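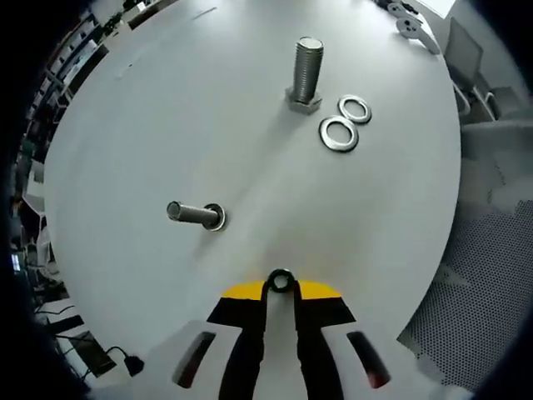 Dromemance wants to know whether the afternoon storm in the Runis runs is real or whether we're just seeing the model trip over the ridge. Fair question, and it came in as a comment on last week's plot, so I'm answering it in the notebook where the rest of you can argue too.

March, after lunch, coffee number three.

So I went back to the Runis case, the one where the inner grid puts a fat blob of rain on the east side of the valley and the gauges got theirs on the west side. Same boundary files as before, same start time. The only thing I touched was the terrain smoothing, which I'd left on the heavy setting from the Gatinon winter runs (my fault, I copied the whole namelist over and forgot). With the lighter smoothing the ridge gets its notch back, and the low-level wind goes through the notch instead of piling up in front of it. The blob moved west! Not far enough, but it moved.

Peak rain went down too, from 60 mm to 40 over the storm. I'm a bit less pleased about that, because the gauge at the Runis sawmill says more than either of them. Then again the sawmill gauge sits under a roof edge and I've never trusted it in a downpour.

Things I tried before that and don't need to try again:

Turning the cumulus scheme off on the middle grid. Storm fires two hours late and then everything goes at once. Ugly. Put it back on.

Swapping the boundary layer scheme. Hardly any change in where the rain falls, but the surface gets too moist by mid-morning and there's low cloud all over the valley that the satellite loop doesn't have.

Shorter time step. Same answer, slower. I let it go overnight and it was still chewing at 7 am.

Back to the question, then. My feeling is that the storm is real and the spot is wrong. It shows up in every run I've done, with both smoothings, and always within an hour or so of the radar echo. If it were only the ridge making trouble I'd expect it on the quiet days as well, and I ran one of those for Gatinon last month and got nothing but a little fair-weather cumulus. One quiet day isn't much, I know. I'd like three or four before I say it out loud in a meeting.

The soil moisture is what bugs me now. The Mühlbauer station had its probe swapped in the middle of the season and the readings jump at the swap. I've been starting the land surface from the coarse analysis, which is probably too dry on the valley floor. If it really is too dry, the mixed layer grows too deep too early, and that could shift the trigger all by itself.

Disk note: the history files for this case come to about 600 GB. I've dropped the output on the outer grid to hourly. Please don't delete run 23, it's the only one with the full cloud fields saved.

Next: wetter soil start, light smoothing, everything else left alone. Queued at 4:30 pm. Also need to ask for the raw gauge tips from the sawmill, not the hourly totals.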